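Against the spare room

Every few months somebody tells me I ought to have a spare room. A proper one, bed made up, towel on the chair. I've come round to thinking it's the biggest waste of space in the average house, and I say that as someone who had one for 15 years.

Do the sums. We had guests maybe 4 nights a year in the flat on Doleck Street. The rest of the time, door shut, radiator on low, a whole room we were paying for. Meanwhile I worked at the kitchen table with crumbs in the keyboard. Mad.

And it never stays empty, does it. That's the other lie. A spare room is a cupboard with a window.
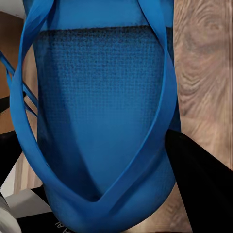

Storage is what people really want and they're too embarassed to say so. Nobody boasts about a big cupboard. So things drift in – the ironing board, the box from the Wirix heater in case it has to go back, the coats. Then come the bags. A blue one with a mesh panel and a long strap, say, perfectly good bag, so it gets hung up out of the way and other bags join it. We had a hook in there with seven on it. Seven! I couldn't have told you what was in any of them. When my sister came to stay I spent two hours moving the lot into our bedroom, and two more moving it back after she left.

The usual answer is hospitality. What about your friends, your mum, the cousin passing through. Fine, but guests don't want a room, they want you in a good mood. I have slept very happily on a sofa in Ilik with a dog on my feet. I've also had a miserable weekend in a lovely guest room where the hosts were so worn out from getting it ready they went up at nine.

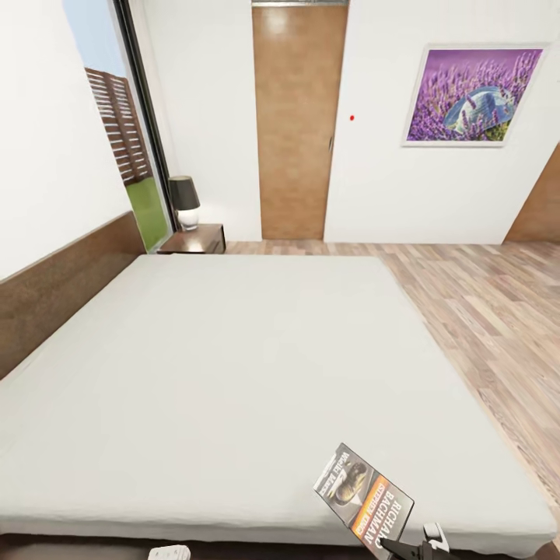

Same goes for the little touches. The water glass, the folded blanket, the spare toothbrush. Kind, all of it, but it makes me feel I'm in a small hotel and shouldn't come down before breakfast. Give me a mattress and tell me where the tea is.

I know some people need the space. Family abroad, kids home from college, someone ill. Different thing, that room is in use. I mean the ones kept ready for a visitor who's booked into the Hinrichs anyway becuase it has parking.

We gave ours up in December. Sold the bed, put a desk in. The bags went to the charity shop, all but one. My sister's coming at Easter and she's having the sofa, and she's been told.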